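How I clean the dust out of an old desktop PC

My desktop has started sounding like a hairdryer again, so it must be September. I do this job once a year, usually when the heating is about to go back on, and every year I think I'll remember how it went and every year I don't. So I'm writing it down properly this time, and if it helps you too, lovely!

The whole thing takes me 48 minutes, and a fair bit of that is me looking for the screwdriver.

What you need

A cross-head screwdriver, medium size
A can of compressed air
A soft paintbrush, about an inch wide (a clean one, please, not the one from the shed)
A few cotton buds
A saucer for the screws
A dust mask if you're sneezy like me

Step 1: Shut it down and unplug it

Shut it down from the menu, flick the switch at the back if there is one, and pull the plug out. Then hold the power button in for ten seconds or so. My friend Nikola Dervishi taught me that one and I do it religiously now. Take a photo of the back with your phone before you pull the other leads out, or you'll be playing guess the socket at teatime.

Step 2: Find somewhere you don't mind getting filthy

I go out to the back step if it's dry. If it isn't, I open the kitchen window and put an old sheet down. I did this on the living room carpet once and we won't talk about it.

Step 3: Get the side off

Mine has two screws at the back, then the panel slides backwards and lifts away. Yours might have a catch instead. If it won't budge, don't lever it with a knife (guess how I know), just look for the screw you've missed. Screws go in the saucer, and touch a bare metal bit of the case before you start poking about.
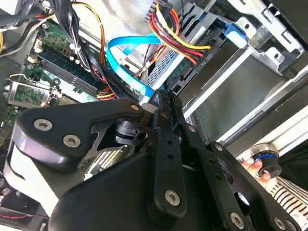 Side off, green motherboard in view.

Step 4: Brush first, then blow

Start at the top and work down, so you're not dropping muck on bits you've already done. Use the brush on anything thick and fluffy, very lightly, and keep off the little pins. Then do short puffs with the can held upright. If you tip it over it spits freezing liquid, and you don't want that in there.

Step 5: The fans

Hold the blades still with a finger or a cotton bud while you blow, otherwise they whizz round like mad and that's not good for them. Wipe each blade with a dry cotton bud afterwards. Fiddly, but so satisfying!

Step 6: Back together

Check you haven't nudged any cables loose, slide the side back on, do up the screws (just snug, no need to heave) and plug everything in using the photo on your phone. If the screen stays blank, check the monitor lead before you panic. It's nearly always the monitor lead at my house.

Next time I'm doing the keyboard, and I'm dreading the crumbs.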